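**Notebook, bench 2. Thursday, morning session**

Review of the Wudon two-arm bench kit, supplied by Canditz for evaluation ahead of the purchasing decision. This entry covers the block and toolbox tasks. The kit price, the service plan and the training day are dealt with in the entry for February and are not repeated.

Configuration as delivered: two arms on a common front rail, one two-finger gripper per arm, control software at the supplier's default settings. The only change made on our side was to the speed limit, which was lowered to 850 in the supplier's own units after the first warm-up. The units are not explained in the manual. A request for clarification has been sent to Canditz.

The first task is a close approach, in which both grippers work over the same small area and one toy block is held at the fingertips. The supplier's brochure describes this as a standard function of the kit. It is the function of greatest interest to the Eltley site, where parts are passed between stations by hand.

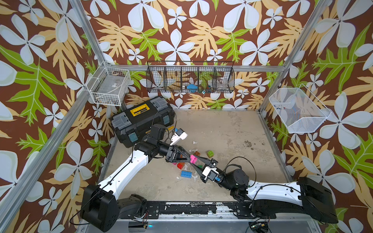 Coşkun

Close approach, notes. The planner keeps a safety margin between the two arms and reduces it only when the operator confirms a shared zone. The confirmation must be given again after each stop. Over a full session this becomes tiring, and operators will be tempted to leave the zone confirmed. The question of whether the setting can be tied to a single task should be put to Canditz.

Log files were saved for 13 runs. Two of these have no joint data for the right arm, although the run itself is listed as complete. The files are in the shared folder under the bench number. They should not be deleted until the supplier has seen them.

The teaching mode is satisfactory. A new position can be recorded by moving the arm by hand and pressing one key. The names given to positions are limited to 11 characters, and a longer name is shortened without a warning. Two positions were overwritten in this way and had to be taught again. Please use short codes until further notice: side, object, number.

The second task adds hand tools. The screwdrivers are included on purpose: the Eltley request names them, and the brochure shows only blocks and boxes. A long thin shaft with a thick handle is a fair test of grip planning, and a mixed floor of tools and blocks is closer to what the site would present.

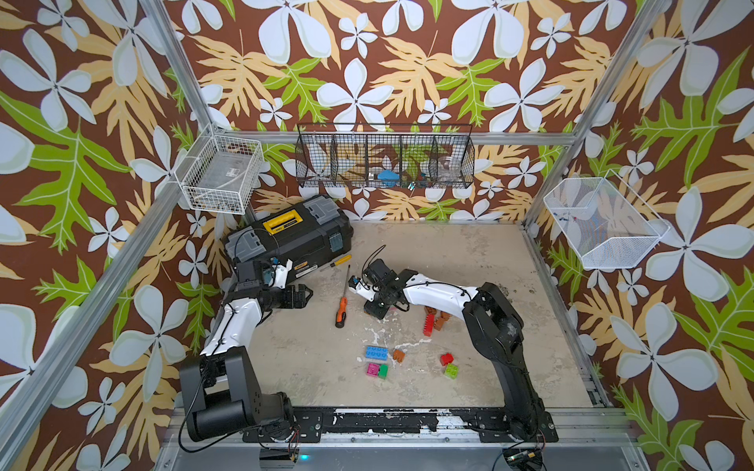 Eltley replied at midday that the site would accept slower cycles provided that a tool is never released above the floor, and asked that the release height be made a fixed value which the operator cannot change. The same reply asked whether the grippers can be replaced on site or must be returned to Canditz.

On the first point, the software allows a release height for each task but does not lock it. A password level exists for the network settings and could presumably be extended. On the second point, the manual states that the fingers may be changed by the user and that the gripper body may not. The spare finger set is listed under order code 472. It was not in the shipment and should be added to the open items.

Grip planning for the tools is set by choosing an object type from a list. "Rod" and "handle" are separate types, and a screwdriver is both. "Handle" was used for all runs today. Anyone repeating the work with "rod" should note this clearly in the log, so that the two sets are not mixed.

The cable guides on the arms deserve a remark. Cable runs near the wrists are to be checked by eye before each session and the check initialed on the bench sheet. The manual gives no interval for replacing the guides.

For the last task of the session the floor held both tools and blocks again, with the toolbox kept toward the back on the left side.

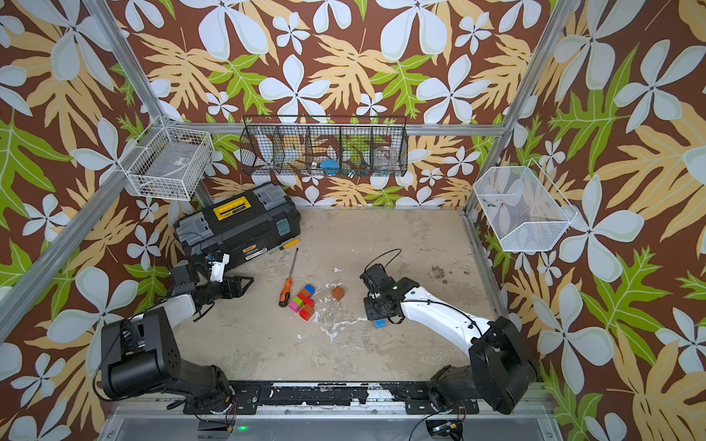 ## Open items for Canditz

- Meaning of the speed units.
- Shared zone confirmation: can it be limited to one task?
- Missing joint data for the right arm in two log files.
- Warning when a position name is shortened.
- Locked release height, as requested by Eltley.
- Spare finger set, code 472: price and delivery time.
- Replacement interval for cable guides.

The bench remains reserved for the Wudon kit until the answers are received. Default settings have been saved under the name "asdeliv" and are to be loaded before any further runs, after which the speed limit must be entered again by hand.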